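Introduction to Ceramics, Unit 4: Glaze Fit, Crazing and Shivering
Handout for the second-year studio group, Sidholm
Revised February 2020

Read this before the glaze test session. Bring it with you, along with your test tiles and your firing log. The recipes are on a separate sheet in the glaze room.

1. What glaze fit means

A glaze is a thin layer of glass melted onto a clay body. When the kiln cools, both the glass and the clay shrink. If they shrank by exactly the same amount, there would be no stress between them. They almost never do, and so every glazed pot carries some stress for its whole life. Glaze fit is the name for how well the two layers match.

Early in the cooling, the glaze is still soft and can move with the clay. At some point it stiffens and becomes a solid. From that temperature down to room temperature, any difference in shrinkage turns into stress. The stress can be of two kinds.

Tension. The glaze wants to shrink more than the clay will let it. It is being stretched. Glass is weak when stretched, and it cracks.

Compression. The clay shrinks more than the glaze. The glaze is being squeezed. Glass is strong when squeezed, so a small amount of compression is good for the pot. Too much will push the glaze off the edges.

What we aim for is mild compression.

2. Crazing

Crazing is a network of fine cracks in the glaze, caused by tension. The cracks run through the glaze layer and stop at the body. They may be there when you open the kiln, or they may come later. You may hear a faint pinging as the ware cools on the shelf, and it can go on for days.

Crazing that comes much later, after weeks or years, usually has a different cause. A porous body takes in moisture from the air or from washing and swells a little. The swelling stretches the glaze until it cracks. This is called delayed crazing or moisture crazing, and it is mostly a problem with earthenware. A well-vitrified stoneware body takes in very little water and is much less likely to do it.

Some potters want the cracks. They call the effect crackle and rub ink or stain into it to make the lines show. On a decorative piece there is nothing wrong with that. On tableware it is a fault. A crazed glaze makes the pot a good deal weaker, and on a porous body liquid will pass through the cracks and stain the clay underneath.

When you look for crazing, hold the piece at an angle under one strong light and turn it slowly. Check the inside first. Glaze collects in the bottom of a bowl or a cup, and a thick layer crazes sooner than a thin one. White and clear glazes need more care than dark ones, as fine lines are hard to see on them until something has stained them.
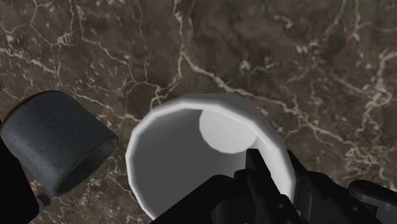 Remo Mazza wrote on last year's copy of these notes that the section makes crazing sound like a matter of thickness, and that a student reading it would go and thin the glaze and think the job was done. He asked for a plain statement that thickness can only bring out a mismatch that is already there.

The point is fair. A glaze that fits badly may look sound when it is thin, and the stress is still in it. Thinning is worth trying when you are very close to a good fit. For anything worse, change the recipe or the body.

3. Shivering

Shivering is the opposite fault. The glaze is under too much compression and flakes off, mostly at rims, handle edges and any sharp corner. It often takes a thin layer of slip or clay with it. The flakes are slivers of glass with sharp edges.

Treat shivering as a safety matter. A sliver from a rim can end up in food or drink. Any functional piece that shivers is to be thrown away, even if only one small spot is affected. Do not grind it down and keep it.

In bad cases the compression is strong enough to break the pot. This is most likely when the inside is glazed thickly and the outside is thin or bare. The piece may split on the shelf or when hot liquid goes in for the first time.

Shivering is easy to confuse with crawling. In crawling, the glaze pulls back into beads or islands while it is still melted, and the edges of the bare patch are rounded. In shivering, the glaze was solid when it came away, and the edges are sharp. Run a gloved finger along the edge if you are unsure. Never use a bare one.

4. Where expansion comes from

Each oxide in a glaze adds something to its total expansion. You do not need the numbers for this course, but you should know the order.

High expansion: sodium and potassium. These are strong fluxes and give bright color, and they are behind most crazing in studio glazes.

Middle: calcium, barium, strontium.

Low: magnesium, lithium, zinc, alumina, boron, silica.

Boron is the awkward one. In small amounts it lowers expansion. Past a certain point it stops helping and may start to do the reverse. Use it with tests at each step.

Silica behaves differently in the glaze and in the body, and this catches people out every year. In the glaze, silica is dissolved in the melt and lowers the expansion of the glass. In the body, a good part of it stays as crystals of quartz. Quartz goes through a sudden change in size at 573 degrees Celsius, and the clay body shrinks with it on the way down. So adding silica to the body makes the body shrink more, and adding silica to the glaze makes the glaze shrink less. Both changes push the glaze toward compression. Both help against crazing, and both make shivering worse.

5. Correcting a glaze

To correct crazing, try these in order:

Add silica to the glaze in small steps. Stop if the surface goes stiff or dull.
Replace part of the soda or potash feldspar with a source of calcium or magnesium.
Replace part of the feldspar with a small amount of a lithium source. Go carefully, as a little has a large effect.
Fire the body higher, if the clay and the glaze will both take it.
Change to a body with more silica.

To correct shivering:

Reduce the silica in the glaze.
Replace some of the calcium or magnesium with a feldspar high in soda.
Round off rims and edges when you turn the pot.
Check the slip. A badly matched slip will lift and take a good glaze with it.

Change one material at a time. If you change two and the fault goes away, you do not know which change did it, and you will not be able to use the result on the next glaze.

Slow cooling is often suggested as a cure for crazing. It may delay the cracks, but the stress at the end is set mainly by the two materials. Cooling too fast is another matter: opening the kiln early can crack a glaze that would otherwise have been fine. Leave the lid alone until the kiln is cool enough to unload without gloves.

6. Testing

Each student tests one base glaze on 3 bodies: Urncombe white stoneware, Bristley buff, and the Parisi red earthenware. The stoneware firing goes to 1,172 degrees Celsius on the controller. The earthenware goes in a separate load, and the schedule for it is posted by the small kiln.

Make four tiles for each body. Leave one unglazed for the absorption test. Dip the others for different lengths of time to get a thin, a medium and a thick coat. Scratch the body code and your initials into the back before the bisque. Pencil burns off.

Absorption test. Weigh the unglazed tile dry. Boil it in water for five hours, leave it to soak until the next day, wipe the surface and weigh it again. Divide the gain by the dry weight and multiply by 100 to get a percentage.

Worked example: a tile weighs 116 grams dry and gains 4 grams. 4 divided by 116 is 0.034, or 3.4 percent. For tableware stoneware that is too open. The body should be fired higher or changed.

Freeze and boil test. Put the glazed tile in the freezer overnight. Move it straight into boiling water, wearing goggles and using tongs. Leave it for a few minutes, then into ice water. Do the full cycle three times. Dry the tile, brush ink over it, wipe it off and look for lines with the hand lens. A tile that passes is not certain to last for years in use, but one that fails should not be made into a mug.

Subbarao Kandasamy is in charge of the freezer and the hot plates. Ask him before you put anything in either.

7. What to hand in

One page of results for each body, with the tiles. Give the recipe in full, the firing reached (from the cones and from the controller), the absorption figure with your working, and what you saw after each cycle. Write down the failures as well. A tile that crazes badly tells you more about the glaze than one that does nothing.

Finish with a short paragraph saying what you would change and why you expect it to work. Use the list in section 5, and name the material.

Results are due by the end of the second week of March. Late tiles go in the next firing and are marked with the next unit.

Reading: the chapter on thermal expansion in the course reader, and Nazareno Gentile's notes on slips, filed in the blue folder next to the scales. Jhonatan Henao has a spare copy of the folder if the first one is out.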